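Unit 5: Sheet Films and Molded Parts - Handling, Storage and Measurement

Course notes, prepared by Nuria Tsegaye. Lab sections are run by Fuad Tufa. Read sections 5.1 to 5.4 before the February lab.

5.1 Terms

Film and sheet are the same kind of product at different thicknesses. In this course the limit is set at 250 micrometers: thinner material is film, thicker material is sheet. Shops often call both of them sheeting, and older drawings give the thickness in mils. One mil is one thousandth of an inch, or 25.4 micrometers.

A molded part is formed in a closed or open tool and keeps the shape of the tool, less shrinkage. Shrinkage is given as a percentage of the tool dimension. Polyethylene shrinks more than polystyrene because it is partly crystalline and packs more tightly as it cools.

5.2 Thickness and area weight

Area weight is thickness multiplied by density. For a film 100 micrometers thick with a density of 0.92 g/cm3:

0.0100 cm x 0.92 g/cm3 = 0.0092 g/cm2 = 92 g/m2

A roll 3 m wide and 90 m long has an area of 270 m2, so this film would weigh 24.84 kg without the core. Students lose marks every year by leaving the thickness in micrometers. Convert first.

Weighing a cut square gives the average thickness only. It does not show gauge bands, the thick and thin strips that run along the length of a blown film. To find these, take micrometer readings across the full width at equal spacing and plot them.

5.3 Carbon black

Black sheeting usually gets its color from carbon black, added as a concentrate before extrusion. The pigment absorbs ultraviolet light and slows the breakdown of the polymer outdoors. Dispersion matters as much as loading - clumps leave the polymer between them exposed and act as weak points in a tear test. The Erar samples in the lab drawer include one well-dispersed film and one poor one. Compare them under the microscope at 100x.

White parts are normally pigmented with titanium dioxide. Surface scratches can be hard to see on them under flat overhead light, so inspect at a low angle.

5.4 Work surfaces

Large molded parts are laid on sheeting to keep grit off the faces and to protect the bench. Pull the sheeting flat before the part goes down. A fold under a heavy part can leave a mark if the part stays there for long, and soft grades mark sooner. Replace sheeting that has been cut through.
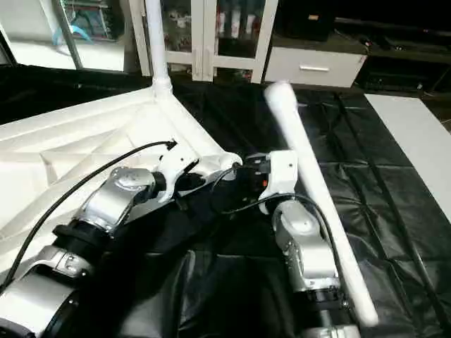
5.5 Creep under storage load

A plastic part under constant load keeps deforming with time. The creep modulus is the applied stress divided by the total strain at a stated time and temperature. The Trevamholm data set used in Problem 3 gives values at 1000 hours. Do not use the short-term modulus from a tensile test for a storage calculation - it will understate the deflection.

Problems

1. Find the area weight of a 90 micrometer film with a density of 0.95 g/cm3.
2. Explain why a cut-square measurement cannot detect gauge bands.
3. Using the Trevamholm data, find the strain at 1000 hours for a stress of 3 MPa.

Reading: Tekleab, chapters on extrusion and creep.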